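Teaching cloth by hand, 218 shirts at a time

14 shares | 12 comments

The Wandetti group has a result, and its lead engineer would rather talk about the method. Caught her Sunday, between sessions, coffee going cold.

"Everybody asks about the robot. Ask about the data," she says. The project is Remix. People fold laundry with handheld grippers, the recordings get cut into short pieces — grab, stretch, lay down — and pieces from diffrent people are spliced into new training runs.

Why bother? "A whole fold is long. One bad pinch and you used to throw it all out. Now we keep the good parts."

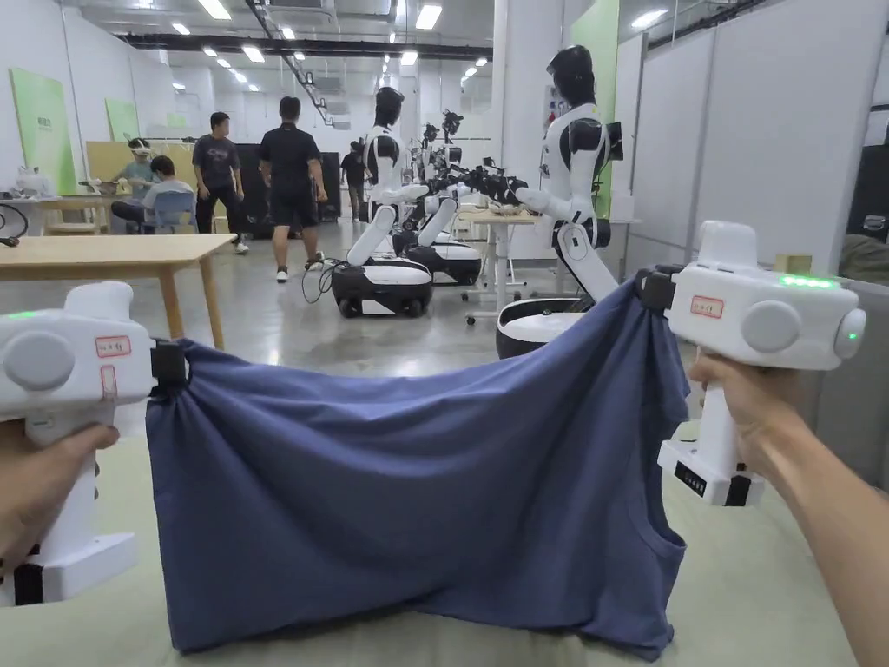 The stretch is the hard bit, she says. Pull too little and the cloth bunches, too much and it slips out of the jaws. "You learn it in your wrists. Try writing that down."

Numbers: 2000 recorded folds, 12 operators. On 218 test shirts the spliced set beat the plain one, same training time. By how much she won't say until the paper is out in April. Pants still bad. "Terrible, put that in."

A team at Hurbridge is trying the same splicing on towels. No results from them yet. Next for her is the Mkhize policy, a smaller model, same data, see if it it holds up.

Then she had to go, next operator was waiting.

Comments

foldfan: Do left handed operators get mixed in too? Seems like it would matter

benchrat_9: want to see failures not just wins

tuesdaytea: my kids could use this training lol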